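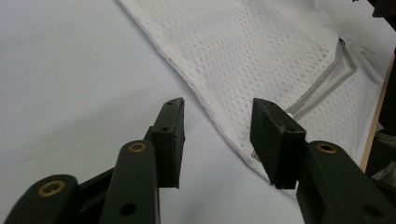
Duygu Değirmenci
Workshop and Household Tips Editor

Your sim racing rig lives in your house, so it is a household item

My racing wheel is clamped to a desk that was bought for doing taxes. The pedals sit on a rug. The seat is a dining chair with opinions. Every forum I read assumes I have a bolted steel cockpit in a room of its own, and I don't, so these tips are for people whose hobby has to be put away before dinner.

Stop the pedals from leaving

Hard braking pushes the pedal tray into the wall, then under the wall if it could manage it. Rubber shelf liner from the kitchen aisle helps on wood floors and does very little on carpet. For carpet, run a strap from the pedal tray to the front legs of the chair. The harder you push, the tighter it gets. If your chair has wheels, put each one in an old shoe. It looks terrible and works fine.

Protect the desk from the clamp

Clamps leave dents, and the dents are permanent. Cut two squares from a worn-out mouse pad and put one above the desktop and one below. Tighten, drive a few laps, then tighten again, as the foam settles. Don't use folded cardboard. It feels solid on the first evening and turns to felt by the weekend.

Cleaning the wheel

Hands are greasy, even yours. Unplug everything first. For a rubber or fake leather rim, use a barely damp cloth with one drop of dish soap, then a second cloth with plain water, then a dry one. Suede wants a soft dry brush and nothing else. I once took a baby wipe to a suede rim and spent the following month steering a seal.

Squeaky pedals

Find the squeak before you grease anything. Press each pedal by hand, slowly, with your ear down there and your dignity elsewhere. Plastic bushings take a tiny dab of silicone grease. Cooking spray is not silicone grease. Renzo Melis wrote in to say he had tried it and that the dog now sits on his feet whenever he brakes.

Label both ends of every cable

A wheel, a shifter, a handbrake and a button box all end in the same black USB plug. Wrap a bit of masking tape around each cable at both ends and write on it. Do it on the day you set up, while you still know which is which. Plug each one into the same port every time, too. Some games treat a device in a new port as a total stranger and throw out your button assignments.

Write your settings down on paper

I know. But software updates eat profiles, and a sheet of paper taped inside a cupboard door does not update. Put down the rotation angle, the force feedback strength and the brake deadzone for each game you care about. Mine has a coffee ring over the rally column, so I drive rally by guesswork.

Noise after bedtime

Direct sound you can fix with headphones. The thumping that travels through the floor is the pedals, and your downstairs neighbor knows your braking points by heart. Put a foam exercise mat under the tray, folded double. If that isn't enough, drop the force feedback after 20 minutes past the hour you'd be embarrassed to vacuum.

Storage

Wheel in a pillowcase, cables in a second pillowcase, pedals on the closet floor with the heels facing the wall. Don't hang the wheel by its cable. Adelmo Carbone keeps his in the oven and would like me to mention that you should check before preheating.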